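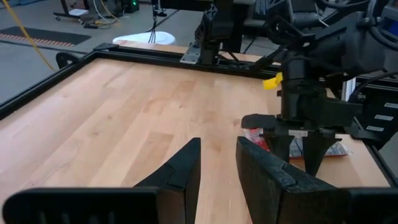
Counting demos at Drelden

The Drelden group passed 3,000 recorded demonstrations in March, and the number has been in every slide deck since. I'd like to know what's in it before I clap.

Lucian Chiriac let me go through the log. Of the last 671 runs, 378 were one task: a snack package flat on the wood tabletop, two arms, pick it up and hand it over. Same table, same black rail, and mostly the same operator. Kerubo Makokha did some 670 runs of her own over the spring and she is very good at it, which worries me a little. A policy trained on her will have seen hardly any fumbles.

Shiny wrappers are a fair choice, I'll give them that. They crinkle and catch the light, and the wrist view gets confusing once the fingers cover half the print. But a wrapper on one table is still a wrapper on one table.

Maureen Sugden says variety comes in the next phase. It was coming in the last phase too. Bianca Costache has asked for a second tabletop and two new operators – modest enough – and has heard nothing back.

If you have access to the Rusu folder, please tag failed runs as failed and leave them in. Alina Anghel found a batch had been deleted as "bad data." Those were the ones I wanted to see.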